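I wanted a straight answer on whether a machine can do kitchen chores yet, so I called Gráinne Buckley, who runs testing at Drorow. She laughed at me for a good while.

"Depends on the chore," she said. "Ask me about soft food and I start sweating."

Fruit slices are her favorite headache. They bend and slide, and a grip that suits a thick orange slice is a bad bet on a thin one – she has 700 logged attempts and strong opinions about every one of them.

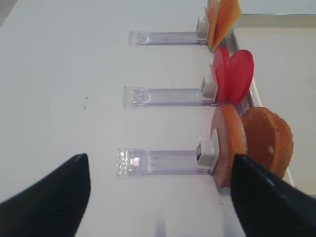 Cakes, crumbs and patience

I figured cake would be easier (I was so wrong!). "Cake looks solid, so people relax," Gráinne told me. "Then you squeeze a bit too much and you've got crumbs." Her colleague Tarek Hakim tunes the grip force, and he'd happily spend all of December on sponge alone.

Two round snack cakes standing on edge, with fingers closed on one of them, is the sort of job he means.
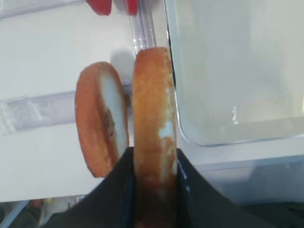 When will it unload my groceries?

Gráinne won't name a year. She thinks a shop counter comes first, with the same 13 items in the same spots every day, and homes a long way after that.

"My kitchen would beat it before breakfast," she said. Tarek is more hopeful – he wants to try the break room at Bretach next, and he's already asked them to leave the mess alone.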